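Simulated arm stops short of objects on round table
Clilent Community Help > Simulation cells > Setup

Posted by trallstead_lab2, 03/10/2026

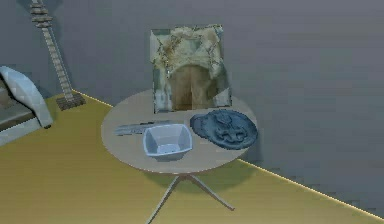 Our Vitlow cell runs in simulation before anything goes to the real arm. Since I rebuilt the room file, the planner turns down most grasps on the round side table. The bowl at the front is fine. The oval plaque lying flat on the right fails nearly every time, and so does the long flat blade-shaped thing to the left of the bowl. Out of 213 attempts on the plaque, 89 never got past the approach. The error is always "collision on descent". Table height is correct, I checked it twice. What should I look at next?

bartoš_cells

Turn on the collision view and look at the framed picture leaning on the wall. Your plaque overlaps the corner of it from that angle, so they may be close together. If the picture was imported with a default box, the box is upright and too deep, and it will cover part of the tabletop. Set it to convex hull, then save and reload the room. Reloading matters – the planner keeps the old shapes until you do.

After that, check the fingertip clearance. Ours is 2 mm for flat parts. The bowl has flared sides to grip, so it can pass with a setting that fails on anything lying flat.

wrist_offset

Had the same error, reinstalled and it went away. Don't know why.

trallstead_lab2

It was the box on the picture. Plaque is passing now. The blade still fails sometimes, will try the clearance tomorrow.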